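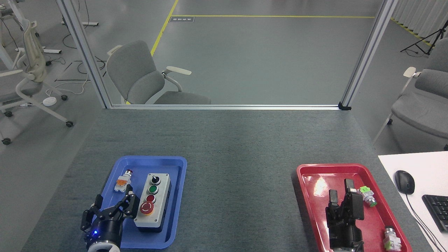
Are we still on track to open the season with two full youth hockey teams?
One team is certain, and the second is three skaters short of it.

That is the honest state of the Stellesar Youth Hockey program as of March, and since your grant pays for most of the ice, you get to hear it before the parents do.

Registration closed with 122 kids across all age groups, which beats last season and also beats the number of lockers. The under-12s filled up in an evening. The under-14s did what under-14s do and signed up for lacrosse. We have reopened registration for that group only and waived the late fee, a fee that in its whole history has brought in enough to buy one roll of tape.

Ice time

The Avach rink gave us the two evening slots we asked for and a 6 a.m. slot we did not. We took all three. Attendance at the early one has been better than I predicted in the last report, where I believe I used the word "doomed." The kids are awake. The coaches are getting there.

We lost one week of practice when the compressor at Avach quit. The rink credited us the hours, and we have used most of them on goalie sessions, which were the weak spot in the fall review.

Equipment

The Primura loaner sets arrived: helmets, shin guards, gloves and pants. Sizes ran small. We swapped 10 pairs of pants and kept the rest, and every new player who asked for gear now has it. Skates are another story. The budget assumed families would hand down outgrown pairs, and they do, but children's feet have not cooperated with the budget. There is a bin of perfectly good size fives and nothing at all in a three.

I would like to move what is left of the travel line into used skates. Travel came in under plan, mainly due to the Dijkstra tournament being moved to our side of the river. We lost every game there without the expense of a hotel.

On the ice

Results are not a grant measure, for which I remain grateful. For the record, the under-12s finished mid-table and allowed roughly half the goals they did last year - the goalie sessions again. The under-10s don't keep score. Their parents do, on their phones, and disagree about it.

Fewer kids quit after the holidays than in any season I have run. The usual January drop, when it's dark and the team is losing, mostly didn't happen. I'd credit the shorter practices and the move to smaller groups, although a hot chocolate machine also appeared at the rink in that period and I can't rule it out.

What I need from you

A yes or no on the skate money before the spring swap meet, and a decision on whether the grant can cover a second under-14 team if it starts below full strength. Avach will hold the extra slot until the end of next month. After that it goes to the adult curling league, and they do not give things back.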